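Workshop Tips: Budgeting for a Small Bench Robot

Price the arm last. In a repair or refurbishing shop, the arm is the most visible line in the quote and often the easiest to estimate. Mounting, tooling, cables, spare parts and setup time cause most of the overruns.

Start with the job. Write down the parts to be handled, the clearance on each side and the heaviest item. Desktop computer cases are a useful test because the openings are narrow and cables cross the path. Measure the gripper at its widest point, including bolt heads and motor housing. Fingertip width alone says little about whether the tool will fit beside a drive bay.

Ask for the closed width, the open width and the depth the fingers can reach before the housing touches the case wall. The Istine catalog lists all three. The Vastport data sheets list only the stroke, so request a drawing before ordering.
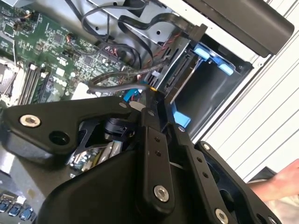 Wrist cameras should be quoted with the bracket and a cable long enough for full wrist rotation. Check the minimum focus distance against the working depth. A camera that needs 30 cm to focus is of little use on a tool that works closer than that.

Fingers wear and bend. Order two spare sets with the gripper and enter them as a consumable. At our shop a replacement set costs $18 from Ekström and takes a few minutes to change. Keep the correct hex keys at the bench, along with a small stock of the fasteners.

Items commonly left out of the first budget:

Bench plate and clamps: $215
Cable sleeves and strain relief: $90
Emergency stop within reach of the operator
Fixture to keep the workpiece from sliding
Shipping and return shipping for a trial unit

Allow around 30 hours for setup and teaching before any useful output. Charge those hours to the project at the normal bench rate. If they are absorbed into general overhead, the payback figure will be wrong.

Ask for a trial on your own parts. Unum ships trial units from March onward and credits the fee against a purchase. Send the worst case you handle, with cables left in place, and record every stop that needs a person to intervene.

Service contracts can wait until the warranty is near its end. Get the price in writing at purchase.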